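Tapsell Letters: the README

Hi! If you've opened this folder you probably want to put a word or a name on a piece of cloth and have it look decent from across a room. I've been doing that for birthdays, book sales, school plays and one very long retirement party, and at some point I started writing down which letters I have, what color they are and how wide they come out. The folder grew from there. I called it Tapsell because I needed to call it something and that was the street I was living on.

What's in the folder

letters.csv is the big one, 400 rows, one row per cut-out letter. These are the letters in my own bins plus the ones Trudy Nepia measured for me from hers.

words.csv is a list of words and short phrases I've put up, with the total width each one took. It's shorter and messier, and I add to it whenever I remember.

shapes/ has outlines for all 26 capitals in two styles, one plain and one with serifs. There are no numerals yet. I keep meaning to do them (July, maybe?).

notes.txt is everything I didn't know where else to put.

The columns in letters.csv

letter: the character, always a capital.

color: plain color words. I use orange, yellow, blue, pink, white, cream, green and red. Trudy had a much fancier list with things like "apricot" in it and I flattened it, sorry Trudy. If a letter sits between two colors I went with whatever it looks like under a ceiling light in the evening, which is when most people are going to see it.

style: plain or serif. The capital I is the one where this matters most, because a plain I is just a bar and kids read it as an L or the number one. I always grab the serif I if I've got one clean enough to use.

border: yes or no, for a thin lighter edge left around the colored face. I love a border on dark cloth. It keeps the letter crisp, and it also hides sloppy scissor work (mine).

width_mm and height_mm: measured at the widest and tallest points, border included. I used a steel ruler and rounded to the nearest millimeter. Where a corner is bent I measured it as if it were straight.

condition: good, bent, faded or torn. Torn letters stay in the list because you can often glue them to a bit of card and get another year out of them.

bin: my own storage bin. Useless to you, very useful to me. Please leave it alone if you send changes!

How the measuring went

I did my bins over several evenings with a cup of tea and the radio. Octavio Zapata checked 20 of my rows against the real letters and found two where I'd swapped width and height, so I went back and looked at every row where a letter came out wider than tall. M and W are supposed to do that sometimes. An E isn't. I fixed the ones I found, but if you spot an oddly fat L in there, please write to me.

Putting letters up

I started on felt and switched to plain black fabric, and I'd never go back. Bright colors jump off it and the old pin holes don't show. The catch is that it wrinkles if you so much as look at it. I've stopped ironing. I hang it the night before and let it drop, then pull it flat only where the letters go, and the folds at the sides can do whatever they want.

For a straight line, run a length of white thread across and sit the letters on it. For an arc, tie the thread to a pin in the middle of the table edge and swing it like a compass. Tilt each letter so its feet point back at that pin. I put up the middle letter first, then work out to both sides, and I step back to look a lot more often than feels necessary. Mixed sizes are fine in an arc, and I think they look friendlier. Put your biggest letter near the top of the curve and don't put two of the same color side by side.

Colors on the black, with a mug on the table in front:
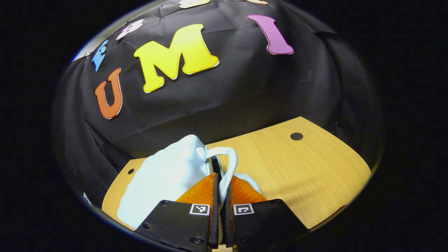
How much space should I leave between the letters on an arc?

Start with a gap of half the width of your I and measure it at the feet of the letters, because the tops fan out on their own once everything is tilted. Close it up a little on either side of an A or a V, which always look lonely, and open it up between two straight-sided letters like H and N.

Known gaps

There's no Q in orange and hardly any Z at all. Blue is thin too, mostly small letters. Anything marked faded was left in a sunny window by me. The widths in words.csv from before I switched to the thread method are on the generous side, so treat those as a maximum.

I'd love to reach 1,000 rows someday, and that will only happen if other people get out a ruler. Anahera Te Moana has promised me hers, including a set of lowercase, which means the letter column is going to need a rethink.

Using and changing things

Use any of it for whatever you like. Print the shapes, resize them, cut them out of cereal boxes. If you send me rows, keep the column order and use millimeters, and tell me what name you'd like in the thank-you list. Shayne Doolan is first on it for drawing the serif S, which I tried over and over and could not get to stop looking like a sad duck.

Related folders
Tretero paper bunting templates
Omard cloth sizes and hanging notes
Tosoner stencil numerals (unfinished)
Pin and putty comparison sheet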